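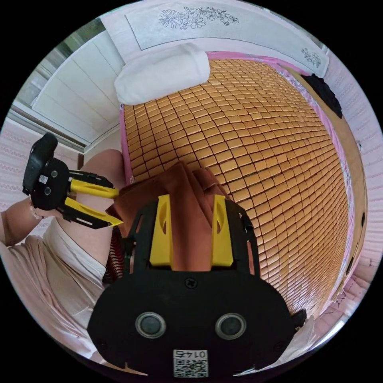
Report on the Open Day at the Sandesby Robotics Workshop

Submitted by: Nayeli Cusi and Alcides Ccori
Supervisor: Svatopluk Skála
Date: 2025-07-06

1. Purpose of the visit

Students in the automation stream attended the open day as part of their second-year practical requirement. The program asks each pair to observe one demonstration closely and to report on how manual work is recorded for use in robot training.

2. Demonstration observed

The authors chose the session on cloth handling, led by Flor Agudelo. The work was done at a bed covered with a mat of small golden-brown tiles, using two hand-held grippers. Each gripper has a pair of yellow fingers, and those on the main tool have a teardrop-shaped cutout in the face. A rust-brown cloth was held between the fingers of one gripper, gathered into soft folds, with the upper part lying over the bed.

Ms. Agudelo explained that cloth is a demanding material for automation, as its shape changes each time it is grasped. Operators are asked to work at a steady pace and to begin again if a fold is lost. The session lasted 63 minutes, and 11 visitors attended.

3. Discussion

Roxana Puma of the Fernby group answered questions on operator training. She advised that new operators practise on small towels before moving to clothing. Visitors also asked about wrist fatigue. The usual practice at Sandesby is to change operators between tasks.

The authors had expected more attention to be given to software. Most of the questions concerned the choice of grasp point and the coordination of both hands.

4. Recommendations

It is recommended that the visit be offered again in October, with time set aside for students to handle the grippers under supervision. A short reading on grasping soft materials should be provided beforehand. The authors' session notes are held in the department office and may be consulted on request.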